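Chapter 7

Sharing a Table with a Robot

By Wycliffe Barasa

In this chapter you will learn to:
- mark out the space a robot arm can reach, and the space it is allowed to use
- write a setup sheet that another person can follow
- tell the difference between a stop, a pause, and a power-down
- log a run so that somebody else can make sense of it in July

The first rule I ever learned about working near a robot arm was taped to the door of the lab at Travport, and it was five words long: "Know where it can go." I have read plenty of thick safety manuals since then, and I still think that's a wonderful place to start! Where the arm is right now tells you very little. What you want to know is every place it could be a second from now, with whatever it happens to be holding.

We call that space the reach envelope. It is a lopsided bubble around the base of the arm, and it gets bigger when you bolt a gripper on the end and bigger again when the gripper picks up something long. Students forget the last part all the time. A bottle held by one end sticks out past the fingers, and the bubble has to grow to match. So the envelope you draw on your setup sheet is always the envelope with the longest object on your list, held in the most awkward way you can think of.

Inside the reach envelope you then draw a second, smaller shape: the working zone. The arm is allowed to do its job there and nowhere else. Set this limit in the controller as well as on paper. Tape on a table is a fine reminder for people, but the arm can't read it.

Kitchen tasks are my favorite way to teach this, and I'll happily tell anyone why. The objects are different sizes, some are flat and some are tall, some roll, and everybody already knows what they are for. You can set up a whole lesson on clearances with a plate, a few cups, and some toy food.
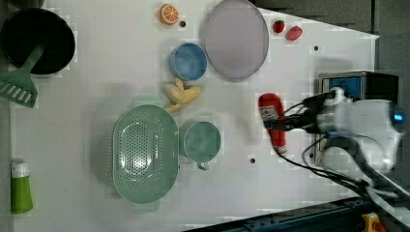
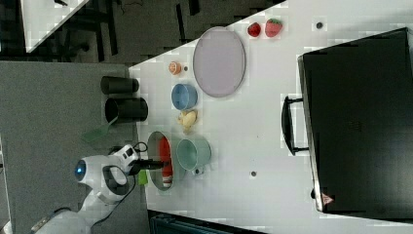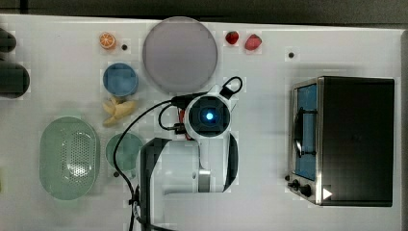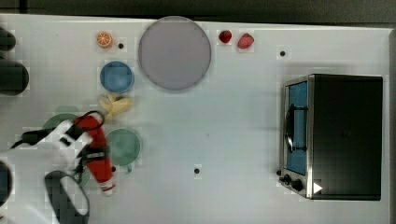

Toy food on a white tabletop, with the arm at work among the dishes.

Now for the setup sheet. At Zerport, where I spent four very happy years, every table had one, and a run could not start until two people had read it aloud to each other. It sounds fussy. It takes less than a minute once you're used to it, and I've seen it catch a wrong tool setting more times than I'd like to admit (twice it was mine). A good sheet covers these points:

1. The name of the task and the version of the program.
2. The list of objects, with the heaviest and the longest marked.
3. The speed limit for this run. Our class limit is 200 millimeters per second at the gripper whenever a person is in the room.
4. The place where the operator stands, and which hand is nearest the stop button.
5. Cable routing. Move the arm by hand through its full range and watch the slack at every joint.
6. Who is allowed to reach in, and what they say before they do it.

Number six deserves a little love. Pick a phrase and stick to it. We say "hands in" and "hands out," and the operator repeats the phrase back before anyone moves. A nod doesn't count.

Next, stopping. A pause holds the arm where it is with the motors live, and a paused arm can start again from a line of code. Never reach in on a pause. A protective stop needs a person to clear it. A power-down removes drive power, and on some arms the joints will sag a little before the brakes bite, so keep your fingers out from underneath. Section 7.3 goes through all of these, with the wiring diagram on page 221.

Last comes the log. Write down the runs that went badly with as much care as the good ones! The Mushi exercise at the end of this chapter gives you 144 log entries from a single table and asks you to find the point where someone changed the gripper fingers and forgot to update the sheet. It's in there, and the clues are fair. Read Section 7.1 before you try it, and have your own table sketch beside you as you go.

Related material
Chapter 6: Grippers and What They Hold
Chapter 8: Speed, Force, and Distance
Worksheet: Drawing a Reach Envelope
Case study: The Ultard Packing Line
Answers to selected exercises, page 268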